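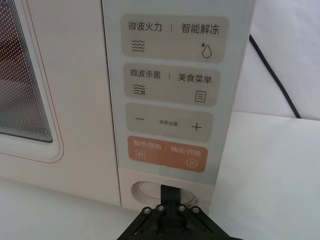 Most of the panel is a mystery to me, I only press the one that starts it, wrote one respondent in the free comment field of our questionnaire, and several other households answered in nearly the same words. We took this remark as the starting point for the present section, which deals with the labels on the control panel and with the way people read them in a shared kitchen.

Figure 4. Control panel of a microwave oven with Chinese labels. Two of the beige-gray buttons carry two functions each, divided by a small vertical bar. The bottom button has an orange-tan color.

4.2 Double labels and the choice of function

The questionnaire was given in July to 60 residents of the Falorbridge student houses, where the kitchens are shared by people with different first languages. We asked which functions of the microwave oven they had used, and which they could name without looking at the appliance. Heating food was known to all. Defrosting was known to most of them, but many preferred to leave frozen food on the counter or in the sink. Sterilization was the least known function, and some residents were surprised that a kitchen oven could offer it.

One difficulty lies in the double label. On the panel in Figure 4, the top button combines microwave power (微波火力) with smart defrost (智能解冻), and the second one combines microwave sterilization (微波杀菌) with the food menu (美食菜单). The user has to understand that one button serves two purposes. Grigaitė describes a similar problem with washing machines and calls it "the shared key". In our interviews, residents who could not read the labels relied on the icons. The droplet with the snowflake sign was understood by many as "cold" or "ice", and from this they guessed defrosting correctly. The wavy lines were more difficult. They were explained to us as steam, as hot air, and in one case as soup.

The adjustment button caused less trouble. Its text (参数设置, parameter settings) is printed much smaller than the other labels, but the minus and plus signs were clear to everybody. Some residents did not notice that there was a text between them.

Color was also mentioned often. When one button differs from the rest, people expect it to be the most important one, and they try it first. The same tendency was reported in the Trureo survey of 430 households, although that study was limited to rice cookers and electric kettles.

We do not claim that translated stickers are the best solution. In two of the kitchens such stickers had been added by residents, and the translations did not agree with each other. The question of who should prepare them is discussed in Section 5, together with the wording proposed by Hundetti for short kitchen notices.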